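5.3 Failures caused by finger drift

The largest group of failed trials in the housing task did not come from the learned policy itself. It came from a slow mechanical change in the gripper, which we noticed too late. We report it in some detail, as we think that other groups who collect demonstrations with a hand-held tool and then run the policy on an arm may meet the same problem.

The task was described in Section 3. The tool, and later the arm, has to take the white plastic housing by its side walls, lift it, and set it down on the base. The Dornstead fingers are used in both cases, so that the view from the wrist camera during collection is close to the view during execution. In total we recorded 190 demonstrations, of which 163 were kept after filtering. All of them were recorded in April at the Zenholm site, on the same table.

During the first week of evaluation the arm placed the housing correctly in most trials. After that the results became worse from day to day, although neither the policy nor the controller was changed. The typical failure was as follows. The fingers closed on the housing, the lift began normally, and then the housing turned slowly between the pads until one corner hung lower than the other. In the mild cases the housing was put down on the base with one side not seated. In the serious cases it fell on the table. Two times it fell on the edge of the base and we had to replace a post.

Our first explanation was the light, and we spent several days on it. The housing and the base are both white, and the boundary between them is weak when the light is soft. Figure 7 gives the view at the approach stage, with the two fingers open in front of the parts. We repeated the trials with a stronger side lamp, but the housing still turned in the grip, and the estimated grasp point was almost the same as before. 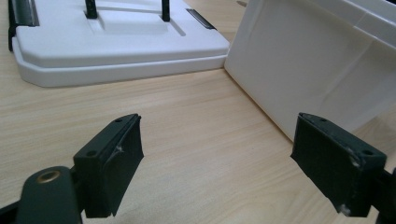 Figure 7. Approach stage of the housing task, seen from the hand-held tool. The gripper is open; the base is at upper left and the housing at upper right.

The real cause was found when we took the fingers off the arm for cleaning. On the right finger, the screws which hold the pad block had become loose. The block could be moved by hand, and under load it leaned outwards, so that the pad touched the housing only along its upper edge. The contact was then nearly a line, and the housing could rotate about it. The motor current gave no sign of this, as the closing force was reached in the normal way.

We see three reasons why the fault stayed hidden for so long. First, the looseness grew slowly, and the first failures looked like ordinary variation. Second, our safety check, which was taken from the Esell controller with its default values, compares only the commanded and the measured opening of the gripper. It does not know anything about the angle of the pads. Third, the fingers already carried marks of use, and because of this a visual inspection did not tell us much. A worn finger and a loose finger look the same from one metre away.

The fault is also a safety matter. While the arm carried a hanging housing, the operator was often tempted to reach in and catch it. This happened at least once with the arm still moving, and after it we changed the procedure. The operator now keeps one hand on the stop button during the whole lift, and a dropped part is left on the table until the arm is at rest.

As a repair, we fixed the screws with thread lock and marked each screw head with a line of paint. We also added a short test after every 10 trials – the gripper closes on a metal bar, and the operator tries to turn the bar by hand. With these changes we repeated 20 trials of the same task and did not observe the rotation again. This number is small, and we do not claim that the problem is solved for longer use. Athanasiadis reports a similar loosening in a parallel gripper with printed fingers, but there it appeared only after a much longer period of work.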